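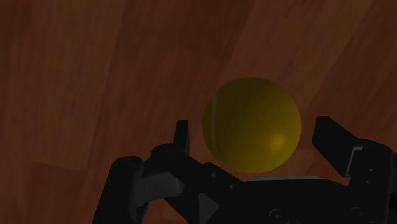 Has anyone here sat the Sarnow entrance test for the graduate science program? I'm so excited to finally apply! I keep mixing up the rotation problems in the mechanics section — give me a yellow ball on a wooden floor and I can do rolling, but add slipping and I'm lost. Is the old paper from August worth working through, and does the answer key show the steps?

Posted by brestville_applicant, 2020-01-02

flukdale74
Yes, do the August paper! I loved it as practice. You get 74 items, and the key came out fast, but it only gives final answers, so work with a study partner if you can. Mechanics is a small part of the test, and biology 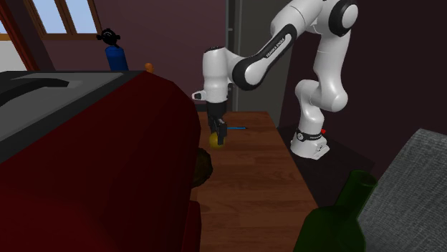 and chemistry carry far more marks. I spent 45 minutes a day on those two and it really paid off — my rank was 1,415 and I got a seat!

rondonuwu_fan
key is on the Rondonuwu site under downloads. check the set code on your booklet first, mine was B and I marked the whole thing against A lol. good luck!!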